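Warka Community Help > Home and storage > Baskets, boxes and shelving

Is the liner set for wire mesh baskets worth buying, or is a bit of board just as good?

Asked in July. 3 replies. Status: open

I have a white wire mesh basket, the rectangular open-top sort, bought from the Tustden shop when they were clearing out the Jovura range. The basket is fine. I have no complaint about the basket. My problem is what goes in it, which is mostly small stuff: pens, chargers, tape, a bag of picture hooks, the usual. Pens go straight through the grid and end up on the table or the floor, and anything with a plug on it gets its pins hooked in the wire so that the entire basket comes up when you pull.

Jovura sell a liner set for it. It costs £19, nearly what the basket cost, and as far as I can make out from the listing it's a flat piece for the bottom and four flat pieces for the sides. The listing says it "transforms" the basket. I am not sure I want my basket transformed. If I fill in all the holes in a wire basket I have got a box, and I could have bought a box.

So I went the other way and put a plain white board in it that I already had. It's flat and it goes in, but it's sitting up near the rim, so what I've ended up with is more of a tray with a lot of air under it. Handy for putting things on top, useless for putting things in. I also have a small translucent tub with rounded corners that I thought could take the picture hooks and so on, and that's at the front, tucked a bit under the edge.

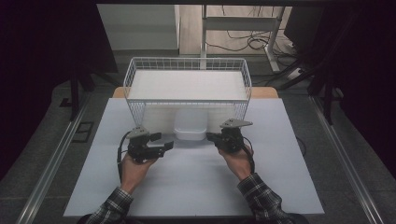
The basket on the work table with the board in it, and the tub at the front.

What I'd like to know is:

Has anyone bought the liner set and did it stay put, or does it slide about?

If I use a board instead, should it go at the bottom or is there any sense in leaving it high up?

Is there a trick to stopping plugs catching in the mesh that doesn't involve spending £19?

The basket has to live on a shelf that is 40 cm deep, so please don't suggest a bigger one. I've also been told to "just have less stuff" by someone at home and I'm not after more of that.

Reply 1 (marked helpful by the person who asked)

I had the liner set and sent it back, so take this as one person's grumble. The bottom piece was all right. The side pieces were the trouble. There was nothing to hold them except the things you put in, so with a full basket they stood up and with a half-full one they leaned in and then lay down on top of everything. I tried little clips from the stationery drawer and that worked for the two long sides, but the short sides had no room for the clip because of how the wire bends round at the corner. Maybe they have changed it since. I wouldn't bet £19 on it.

For your board, put it at the bottom. If it won't go down, it's catching on something, and with these baskets it's usually that they are narrower at the base than at the rim. Loads of them are made like that so they stack for shipping. Measure inside the bottom and inside the top before you blame the board. Mine was a good bit smaller at the bottom, and the size printed on the label was the top one, naturally.

Then trim it. Mark it from underneath: stand the basket on the board and draw round the base, then cut just inside the line. Cut less than you think, try it, cut again. Leave enough play that you can get a fingertip down one side, or you'll be tipping the lot out every time you want to clean under it.

I would not bother with sides at all. Pens fall through the bottom far more than they fall through the sides. If they really do escape at the sides, stand them in a mug.

The plugs: wrap the cable round and put the plug in the middle of the coil, then an elastic band. Costs nothing. I was told to buy cable pouches and I don't see what they do that a band doesn't.

Reply 2

why dont you just get a drawer unit. Pitkänen do one thats 70 high and it goes under a desk and you never have to look at any of it again. wire baskets are for laundry or the freezer imo, never understood them for small things

also a shoebox

Reply 3

I'm going to disagree a bit with the first reply. I agree the liners are overpriced — I haven't bought them and won't — but a board up near the rim isn't necessarily wrong. It depends what you reach for.

I keep one like that on purpose. Underneath is for things I need twice a year and on top is whatever I'm in the middle of. With the mesh you can see what's underneath without lifting anything, and that's the one real advantage of a wire basket over a box. Two warnings, though. The board has to rest on something solid. If it is only wedged against the sides it will hold for weeks and then drop at one end the first time you lean on it. And don't put anything heavy up there, because a basket with its weight at the top will go over when you slide it off a shelf.

What I'd question is the tub. One small tub won't fix it. I did the tub thing, then two tubs, then I was buying tubs, and every one of them had a mixture in it after a week. If you use it, give it one job and put it inside the basket where you can lift it out. Having it poking out under the front means it will get left behind when the basket goes back on the shelf. Picture hooks are a good job for it.

On cutting the board, fine, but try it in card first. A cereal packet opened out will tell you if the shape is right and you won't have spoiled anything.

Comment from the person who asked

Thanks, both of the long ones. I have measured and yes, the bottom is smaller than the top, and yes, the label gives the top. I did the card thing and it lies flat, so I'll cut the board down when I can find the saw. Not convinced about the elastic bands (they perish and then you have bits of elastic band in the basket) but I'll give it a go.

No to the drawer unit. I've got one. It's full.

Leaving this open in case somebody has the liner set and likes it. I'd want to hear how the short sides stay up.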